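Home | Posts | Projects | Archive | Contact

Robot club, the second half of the year

I said in the last post that I would write up how the hand project went, and then I didn't, so this covers everything from December on.

For anyone new: I joined the robotics club at Undthorpe as an evening member. You don't have to be enrolled full time, you just pay for the term and show up. We meet at six and we are supposed to be out by nine. This year the club split into two groups. One group took the wheeled platform, which they named Flotar, and entered it in the Peltonen Cup. The other group took the arm and hand, and that was the group I asked for.

The arm project is called Sotano. The name was already painted on the storage crate when I joined and we kept it.

What we were trying to do

The goal we wrote down in the first week was simple. The hand should reach out, pick up a foam block, carry it over to a tray and let go of it. It should do this without anybody touching the controls after the start. The Peltonen rules have a category for this, with blocks of 2 sizes and a time limit of 300 seconds.

We had a budget of 955 dollars. Most of it went to motors and a replacement controller board. The rest was cable, connectors, and rubber sheet for trying out different grip surfaces. I kept the spreadsheet, which is how I ended up knowing more about connector prices than I wanted to.

The slow part

The first two months were wiring and calibration. Calibration means moving each finger to a known position, writing down what the software thinks the position is, and fixing the difference. Then you do it again, and the difference has moved. One finger was consistent from the start. The thumb was never consistent, and we took it apart four times before finding a worn gear.

Somewhere in the middle of that we started recording practice runs. Every run saves the joint positions and the video from the wrist, and we ended the year with 2725 of them. A lot of those are bad. I was in favor of deleting the bad ones and was outvoted, and I now think the others were right. When we changed the grip settings in the spring, the failed runs were the ones we went back and looked at.

The wrist video took some getting used to. The camera sits turned on its side, so up is not up, and you have to learn which way the arm is going from the windows and the floor. After a few weeks I stopped noticing. Newer members still tilt their heads at the monitor.

Reaching runs

By spring the grasp worked often enough that we moved on to the reach. A reaching run has no block in it. The arm goes out, the fingers open, and we compare where the hand ended up with where we told it to go. We did these with the arm on the side toward the windows. Daylight bounces off the green floor there, and we wanted to know if the software could cope with the glare before we got to a venue with its own lighting. It mostly could. Late afternoon was the worst time.

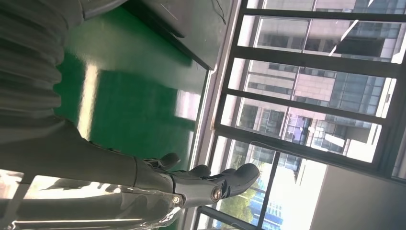 How the competition went

We placed in the middle. The small blocks were fine and the large ones were not. On our second attempt the hand closed early, pushed the block off the mat, and then carried nothing to the tray very carefully. The Flotar group did better than we did and got through to the afternoon round.

I'm signed up again for next term. The plan is a new thumb, shorter cables, and a grip that waits a little longer before closing - that last one is a software change and I've said I'll try to write it over the break. If you live close to Undthorpe and want to join, the evening group takes beginners, and you don't need to bring any tools.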